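Bench Rules for Two-Arm Packing

I've been running a pair of arms on a workbench long enough to have knocked over most of what a drugstore sells. These are the house rules we go by now. Prakash Murthy typed up the first version one March, and I've been scribbling on it ever since!

Clear the middle first

Only the tray and whatever is going into it get to be on the table. Mugs, pens and your phone go on the shelf (yes, yours too, Tharun). I wipe the wood down before I power up, and I walk the edge with my hand on the stop button before the first move.

Give the cables some slack

A cable that looks fine with the arm folded can pull tight at full reach. I move each arm by hand to its farthest corner and watch the loop. If it drags over the tray, I retie it and try again.

Pack from the back

Tall things go in the rear corners, flat things next to them, and the front stays open for as long as it can. That way a gripper coming in low has somewhere to go. Keep a bit of a gap between neighbors too, or the fingers will nudge one while letting go of the other.

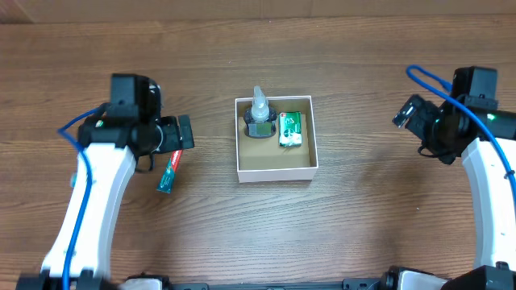

One arm over the tray at a time

The second arm waits off to its own side until the first has backed out. Keerthana likes to let them overlap to save time, and I get it, but I've straightened enough bent fingertips! Slow speed for anything new, full speed only after 11 clean runs in a row.

Write down the drops

We keep a plain notebook by the door. Item, which arm, what it hit. Ours is up to entry 205, and most of those are slippery wrappers.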